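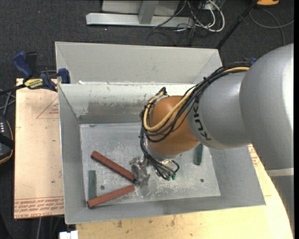 A gray metal bin with sloping sides, its floor scratched and its back wall scuffed.

Leave the Old Bins Alone

Most shops I have worked in own more metal bins than anything else, and think about them less than anything else. They come in with a machine or a building, they get filled and emptied, and one day a manager walks through with a visitor and notices that they look bad. The paint is rubbed off. The floors are covered in scratches. Within a few months there is a plan to replace them.

I think the plan is usually a mistake. A scratched bin is a bin that has been used, and in most cases it will go on being used for longer than whatever is bought in its place. I would like to see shops keep their old bins, repair the few that need it, and spend the money on something else.

I should say where this comes from. I ran parts storage for Cullum, at the Isby plant, and before that I worked on the receiving side for a smaller company. When I took over the job at Isby we had 1,220 metal bins on the books. They were gray, or had been. Some had flat sides and some had sloping ones. The plant wanted all of them gone and had already asked for a price on molded plastic totes from Grorau.

There was nothing wrong with the totes. They were light, they stacked well and they came in colors. Several people in the plant liked them very much, and in the packing area, where the work is mostly cartons and bagged goods, I liked them too. My argument was with the idea that the same container had to go everywhere, and with the reason given for the change, which was appearance.

Look at where a bin wears. The floor goes first. Castings and cut blanks slide across it, hands and tools go down after them, and every contact leaves a line. After a while the lines cross so many times that the whole floor takes on a dull, whitish look. Then the walls start. A wall that gets bumped in the same place every day will show a worn patch there, and the paint above it can stay nearly clean. The rim takes its knocks from trucks and forks.

None of this affects what the bin does. A scratch in the floor of a bin is very shallow. You could put another ten years of scratches on top of it and the floor would still hold the load. What ends a metal bin is a cracked weld, a bent lip that cuts people, a foot that has folded under, or rust that has gone far enough to flake. Those are real faults and they should be looked for. They are also easy to find if someone takes the trouble to turn the bin over, and they have very little to do with how the inside looks.

At Isby we did take the trouble. It took most of a winter, fitted in between other work, and we set aside the ones with cracked welds, sharp lips, bad feet and deep rust. That left 836 bins that were sound. Many of those were the ugliest in the building. A good number of the rejects looked fine from the aisle, with decent paint on all four sides and a split seam underneath.

I mention this because the first list, the one made before I arrived, had been done by walking the aisles with a clipboard and marking bins as good, fair or poor by eye. It would have thrown out hundreds of sound bins and kept some that should not have been lifted with anything in them.

The second thing people say against the old bins is that the sloping sides waste space. This is true as far as it goes. A bin with sides that slope inward holds less than a straight box with the same opening. On a drawing of a storage rack, the straight box wins every time, and the people who plan racks work from drawings.

The people who empty bins see it differently. With straight walls, the last parts end up in the corners, flat against the side, and you have to pry them off with a fingernail or tip the whole thing. With sloping walls, parts tend to slide back toward the middle of the floor as the pile goes down. You have room for your knuckles. You can see what is left without leaning in so far. Anyone who has spent a shift reaching to the bottom of a deep straight bin knows what it does to the lower back, and I would trade a fair amount of rack space to avoid it.

We tried this out, in a small way, with flanges and brackets from Santoro, which arrived in bulk and had to be sorted by size. One bench used straight bins and the next used sloped ones. After a week the people at the straight bench had taken two sloped bins from the rack without asking. I did not need a study after that. I let them keep the bins and ordered the straight ones moved to long-term storage, where they do no harm, as they are seldom emptied.

Then there is the question of paint. If you keep old bins, someone will suggest repainting them. I have done it and I advise against it for the inside. Fresh paint on a bin floor lasts until the first load. The chips get into the parts, and if those parts are going to be coated or assembled with a close fit, you will hear about it from the next department. Bare, scratched metal with the loose paint already gone is cleaner in this one respect than a new finish. I would wire-brush anything flaking, wipe it down and leave it.

The outside is another matter. A coat of paint there does protect against rust, and it gives you a clean place to put a label. Labels are where old bins do fall down. On many of ours there were the remains of 6 or more stickers, one on top of another, with part numbers for products the plant no longer made. New people read the wrong one. If I could have only one improvement to an old bin, it would be a proper card holder riveted to the front, and a rule that nothing gets stuck anywhere else. It costs very little next to the price of a replacement.

I will grant some points to the other side. Metal bins are noisy. Drop a casting into an empty one and the whole aisle hears it. They are heavy even with nothing in them, so a person can carry a tote where two people or a truck are needed for a bin. In a wet area they rust. They will mark a finished surface, and any part with a polished face should go in something softer, or on a tray with a liner. Food plants and electronics shops have rules of their own, and I have no quarrel with those rules.

There is also the matter of pride. Some people work better in a place that looks cared for, and I count myself among them. A row of battered bins can make a shop look as though it has given up. I used to worry about this when customers came through. In time I found that the customers who knew the work looked at the floor, the labels and the aisles. If the floor was swept and each bin sat in its marked place with a card that could be read, they did not mention the scratches. A visitor who did mention them was usually the kind who wanted to sell us something.

A shop can be neat and have worn things in it. Kitchens are like this. A good baking sheet is dark and scratched all over, and the cook who owns it would be annoyed if you bought a shiny one to replace it. Nobody thinks less of the kitchen. The sink is clean, the knives are sharp and the pan is old. I don't see why a parts room should be held to a different standard.

In the end Isby bought totes for packing and kept the metal bins for everything heavy. The sound ones went back on the rack after their card holders were fitted. I stayed another 4 years, and in that time we pulled a few each August when the plant was slow and we had room to turn them over and check the welds. The money that had been put down for the full replacement went partly to better lighting over the sorting benches, which the people there had been requesting since before my time. I would have spent it on lighting first, whatever happened with the bins.

So if you are looking at a rack of gray metal and thinking it is time for something new, I would ask you to do the dull thing before you ask for a price. Empty the bins one at a time. Turn each one over and look at the welds and the feet. Run a gloved hand around the lip. Scrap what is broken, and put the rest back where it was.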